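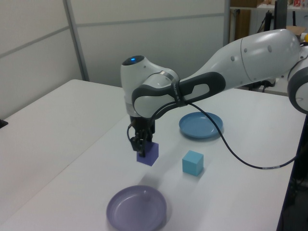
Our cable rule has been rewritten, and I do hope you will bear with me while I go through it, as it is the one that most of you wrote in about after the spring issue (thank you, I read every letter, even the very long one from Drurnside!). The old wording said only that leads should be "kept tidy", and tidy means something different to every person who has ever owned a desk. The new wording asks for two things. A lead that travels with the arm must be strapped to it at the forearm, and whatever slack is left over must lie where the arm can't sweep through it. You'll find the strap is easy enough, and it's done properly on the arm at the top of this item, but the long black cable then runs down and makes a wide arc over the tabletop before it goes off to the side, and under the new rule that arc would want looking at. It may be perfectly all right. The checker is asked to move the arm slowly through its full reach, with the speed turned right down, and watch the slack the whole way round before signing the sheet.

Miyuki Ueda, who looks after the Stulldale benches and has been very patient with my drafts, asked for a line about straps wearing through, and she has got it. Straps are now to be looked at after every 500 cycles and changed at 1,000, whatever state they seem to be in. I did wonder whether that was a bit wasteful, and we went back and forth over it for most of a Tuesday afternoon, but a strap costs next to nothing and a pulled connector can lose you a morning.

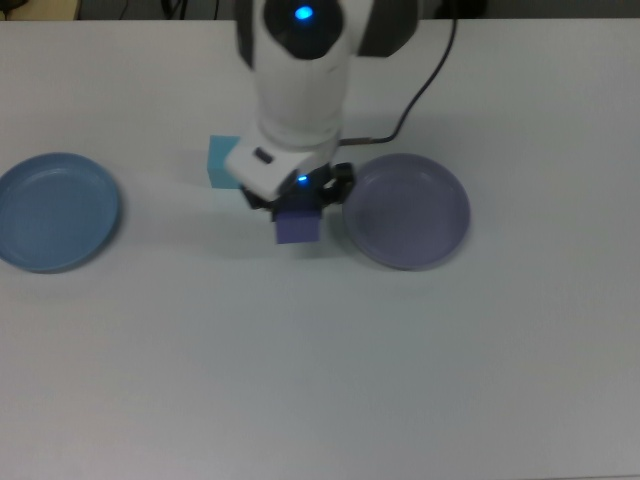

Sorting tasks come next, and here the guidance is about writing things down before anybody presses start. Each task sheet should say which object goes where, in plain words, so that a person walking up to the bench can tell whether the arm is doing what it was asked to do. Colours are a lovely simple way of managing this and we'd like to see more of it. With a purple cube in the fingers and a lavender plate just beside the gripper, and a light blue cube and a blue plate over on the other side, most people would guess at a matching job straight away, but the sheet should still spell it out, as "purple" and "lavender" are not the same word and one reader's lavender is another reader's grey. Sota Maruyama at Sterow suggests naming each plate on the sheet by its colour and its side of the table, and marking which side you are standing on when you call it left. We have taken that up gratefully.

The same section now asks that the near part of the table be left clear for hands, and that people wait for the arm to stop before they reach in to put a cube back. I know, I know, we all think we're quick enough.

The Nông group have offered to try the new sheets out through June and send us their grumbles, for which we are very grateful indeed. If you'd like to join them, drop us a line and we'll post you a set. Comments on the wording are welcome from everyone, and short ones get answered soonest.

Last updated: June

Contact the newsletter desk | © Stulldale Bench Practice Newsletter | Back to top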